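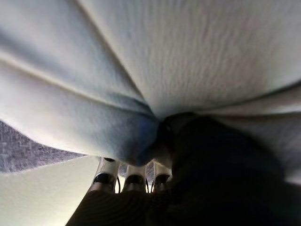

Afinal, quem lê as instruções?

O manual da Urnatia tinha ficado pronto em fevereiro. Oito capítulos, glossário, índice remissivo, tudo revisto. Depois a equipa pôs duas pessoas de fora à frente do programa e pediu-lhes uma coisa simples: criar uma conta e convidar um colega. Nenhuma abriu o manual. Uma delas passou o tempo à procura de um botão que só aparecia depois de gravar o perfil.

Inès Besson, redatora técnica na Fusar, estava na chamada. Microfone desligado, a tomar notas. "Doeu", diz. "O capítulo 2 explicava aquilo tudo. Com setas."

Seguiram-se semanas de cortes. Primeiro o glossário. Depois as introduções, aquelas que começam sempre por "Bem-vindo a". O texto que sobrou foi parar ao ecrã, junto dos campos, em frases curtas. I-hsuan Lau, que programa a interface, impôs um limite: até oito palavras por dica. Houve discussão. Besson queria mais, Lau não cedeu, e a dica sobre permissões continua um bocado críptica, admitem os dois lados.

Na Pladavari seguiram o caminho contrário. So-ying Kuo manteve o manual inteiro e mexeu só na pesquisa, porque os clientes dela escrevem perguntas completas, com erros de ortografia e tudo, e o motor antigo não devolvia nada. Agora aceita "como apago istoo". Funciona quase sempre. As traduções é que ainda estão atrasadas, a versão portuguesa chama "ficha" e "cartão" à mesma coisa, às vezes na mesma página.

Quem paga este trabalho? Pergunta chata. Na Fusar sai do orçamento de suporte, na Pladavari do de produto, e Kuo tem de o defender todos os anos com com números de pedidos de ajuda que, diz ela, medem mal o que interessa.

Besson já voltou ao texto das permissões. Vai na segunda versão. Lau ainda não a leu.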